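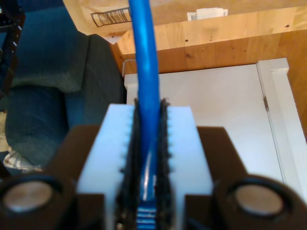

A bright blue cable held between two white gripper fingers.

Sandamali Bhattacharjee audits public buildings for wheelchair access. Her last contract, for the town of Gulter, covered 12 sites and ended in December. Most of the failures she recorded were at doors.

"The ramp gets the budget," she said. "Then the door at the top takes 70 newtons to open, and the ramp is no use to the person on it."

She measures opening force with a spring gauge, three pulls per door, and logs the highest. Closers drift as the weather changes, so a door that passed in summer may fail later. Gulter had no schedule for rechecking them.
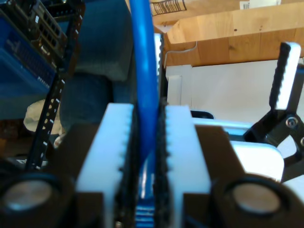
Who does the testing

Bhattacharjee has used a chair for nine years and works with a second auditor, Everett Alcantara, who is blind. He checks signs, lift announcements and floor edges.

"Councils ask us to come in for free and give feedback," Alcantara said. "They pay the architect. We send an invoice too."

Their report ran to nearly 90 pages — the town asked for a two-page version, and they declined. The repair list is due back in spring. Bhattacharjee wants the closers done first.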